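Household robot tips: the bathroom and the towels

Last changed 2023-07-05

These are tips for people who write or adjust the software of a two-arm robot that works in a home. I keep them in the same list as my kitchen and laundry tips. Most of them I learned in the guest rooms in Lunbridge, where the bathrooms are narrow and there is marble or something like marble on every wall. Please take what is useful and leave the rest.

Before you start

Set the speed limit for the bathroom separately from the other rooms. I use 40 per cent of the normal arm speed and I do not raise it, even on a day when everything goes well. The base can keep its usual speed until it passes the door.

Load the map of the room with the door closed and again with the door open. In Grustora, the planning tool we use, these are two layers and you can switch between them. If you have only the open-door layer, the planner believes there is free space behind the door frame and will happily propose an elbow there.

Give the vanity top its own collision shape. A long counter with a rounded front edge is badly described by one box. I make it from three thin boxes and add a margin of 35 mm on the front side. In a narrow room the left arm passes over or beside this edge nearly all the time, so a bad shape here costs you more than anywhere else.

Holding the towel

Grip a towel by a bunch of cloth, not by one thin layer. Terry is thick and the fingers will report "closed on object" at a width that looks wrong for cloth. Ait Brahim's gripper driver has a setting for soft objects — switch it on, or you will get a false alarm each time.

Tell the planner that the towel exists. This is the mistake I see most often. The arm is modelled, the gripper is modelled, and the cloth below it is nothing at all. I attach a simple hanging box to the gripper frame, a little longer than the towel when it hangs free. Then the planner keeps it away from the waste basket and the shower rim.

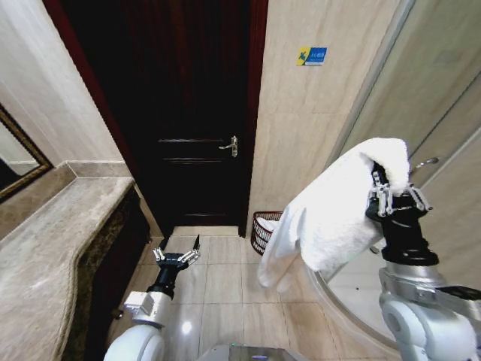
Right gripper holding the towel, left one open, door closed.

Park the arm that has no work. An open gripper which points to the floor is a good resting position in a small room, but check that the wrist camera (if you have one) is not looking at shiny tiles. Mine lost its exposure for several seconds because of a lamp reflected in the floor.

Perception in a room full of glass

Clear glass is the worst material in the house. The depth sensor goes through it and measures the wall behind, so the shower looks like an open space you can reach into. I do not try to detect the glass any more. I detect the metal profiles and the long handles, which are easy, and I fit a curved surface between them. It is stored with the map and only corrected by a few centimetres at each visit.

Chrome gives the opposite trouble. You receive points floating in the air in front of the handle. Use a filter that removes small groups of points; in our recordings from October it took away 1,072 of 3,367 points in one cloud and the handle was still found correctly.

White on white needs care too. A white towel in front of a white shower tray or a white toilet can become one object for the segmentation. Wait until the arm has brought the towel in front of the tiles, or use the position of the gripper as a hint: whatever hangs from the fingers is cloth, and the rest is furniture.

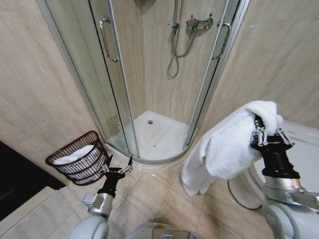 For baskets with open sides, I advise to ignore what the camera sees through the holes. The detector from Grotden draws a box around the folded towels inside and another around the basket, and the two boxes jump between each other. Merge them under one name, and let the rim decide where the basket ends. When the gripper goes in, it should go from the top and straight down.

Control

Lower the arm in two steps. First move to a height where the bottom of the cloth is just over the floor or the basket, stop, look again, then continue. The stop can be half a second.

Do not turn the wrist quickly while something hangs from it. The cloth swings and the force reading goes up, and then the controller thinks it has touched a wall. If you must turn, raise the contact threshold for that movement only and put it back afterwards — I forgot this once and the arm pushed on a door for longer than I like to remember.

Keep the log of every refused plan. I read them once a week with a cup of tea, and most of my collision margins were changed after such a reading.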